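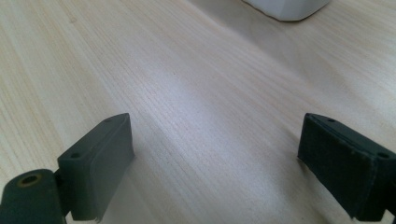

Tabletop, pale wood grain

February 11, 2025 – Pratcombe, third day of the tour

The party left the guesthouse after breakfast and proceeded on foot to the ferry office. The morning crossing had been withdrawn on account of wind, and the clerk transferred our tickets to the midday boat without charge. Two hours were therefore available in the town. The undersigned spent the first of them at the Plamitum, the former customs hall, which now holds the local collection of sea charts, pilot books and harbor records.

Admission is by timed ticket, and the desk accepts cards only. The charts occupy the ground floor. They are arranged by date of survey, an order that makes it difficult to follow any one stretch of coast from room to room. The labels are short and several are placed too low for comfortable reading. The upper floor is given over to the harbor pilots, and it was the better part of the visit. A bound register lists 111 pilots by name, with the year each was admitted and, in a second hand, the year each left the service. Photography of the register is not permitted. Notes may be taken in pencil.

The midday boat departed on time. The passage to the island was rough for the first half and calm once we had come under the headland. Yevhen Horobets, who is responsible for the accounts of this tour and had slept poorly, remained inside with his eyes closed. I stood at the stern for most of the way and saw very little apart from rain.

On landing we were met by the Bosman bus, a service that runs twice daily in winter and more often from May. The fare was paid to the driver in coins. He set us down at the foot of the lighthouse path and stated clearly that he would return at four and would not wait. The path has 363 steps, according to the board at the bottom. The handrail is missing on two of the upper turns, and persons uneasy with heights should be advised of this before they set out. Yevhen turned back at the first bench and was quite content there with his newspaper.

The lighthouse itself was closed. The notice on the door gave winter hours that did not agree with those printed in the ferry leaflet, and I have written to the ferry office on the matter. The view to the north was nevertheless worth the climb – the rain had moved off, and the whole line of the outer reef was showing white. I remained for perhaps twenty minutes and descended with care.

Lunch, taken late, was at the Esta, the one dining room open on the island at this season. Fish soup, brown bread and a baked apple were served. The soup was very good. The bill was correct on the second presentation, the first having included a bottle of wine ordered by other guests.

The bus returned at four as promised. The evening boat was nearly full, chiefly with schoolchildren, and we were obliged to sit apart. Arrival in Pratcombe was nine minutes late.

Matters outstanding: the room key for the second floor sticks and has been reported to the front desk. Yevhen's gloves were left at the Esta, and the owner has agreed by telephone to send them over with tomorrow's first boat. The train inland must be reserved before noon. Laundry is to be collected by six.

Supper was omitted. Lights out at ten.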